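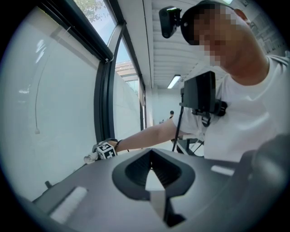

Taking care of wooden cutting boards and spoons

By Monique Riviere

When I moved to Undcombe I brought with me two boards from my mother's kitchen and a jar full of spoons. The boards were gray and dry, and one of them had a crack as long as my finger. I use both of them still. What I write below is what I do at home, and I have learned it partly from her and partly from spoiling things.

Washing

Wash the board by hand, soon after you cut on it. Use warm water, a little dish soap and a soft brush. Wash both sides, even if only one side was used. If only one face gets wet, the board bends, and after this it rocks on the counter when you chop.

Do not leave it in the sink. Do not put it in the dishwasher, also not on the short program. I did this one time with a round board of olive wood, and it opened in the middle.

Drying

Wipe it with a towel and stand it on its long edge, with air on both sides. Not flat, and not against the radiator. In winter I keep mine in the hallway for the night, where it is cooler. In the morning it goes back to the kitchen.

Smells

For onion and garlic, take coarse salt and half a lemon. Put the salt on the board, rub with the cut side of the lemon, wait 15 minutes, rinse. For fish this is sometimes not enough. Then I make a paste of baking soda and water, spread it thin, and wash it off when it starts to dry. Baking soda can make oak darker, so try a corner first.

Better is to have one board for onions and fish and one for bread and fruit. I burned a small O in the corner of the first one with a hot nail, and my husband still takes the wrong one.

Sanding

When the surface feels rough, or it has many knife marks, you can sand it. The board must be fully dry, so leave it for a whole day after washing. I start with 100 grit paper and go always along the grain. Then finer paper until the hand feels nothing. Wipe away the dust with a damp cloth, let it dry, and feel again. Often the little hairs of the wood come up after the damp cloth and you must sand lightly one more time.

Spoons are easier. Fold a small piece of fine paper and pull it along the handle, then around the edge of the bowl. The edge is where the spoon becomes fuzzy from scraping pots.

Oiling

I use food grade mineral oil from the pharmacy. Olive oil and sunflower oil are not good for this, they become sticky and smell old after some weeks. Walnut oil is possible, but think about guests with nut allergy.

Warm the bottle in a bowl of hot water. Pour a little on the board, spread it with a clean cotton cloth, and do not forget the edges and the end grain. The end grain drinks the most. Leave it overnight and wipe off what remains. A new board needs this several times in the first month. Later, once a month is enough, or when water does not make drops on the surface anymore.

If you want a harder finish, melt one part beeswax with four parts mineral oil in a jar standing in hot water, on low heat. Stay near the stove while it melts. It becomes a soft cream when it cools, and a jar lasts me from October to the summer.

Hang the oily cloths outside, spread open, before throwing them away. With mineral oil the danger is small, but with linseed oil a cloth in a ball can heat up and catch fire, and I prefer to have one habit for all of them.

Cracks

A thin crack at the end of the board can be glued with a wood glue that is safe for indirect food contact; read the label. Press the glue in with a toothpick, close it with a clamp, and leave it for a day. A crack that goes through the whole board I do not repair. Food stays inside it. My board with the finger crack became shorter, because I sawed off the bad end, and now it is a good size for cheese.

Next page: how to remove tea stains from cups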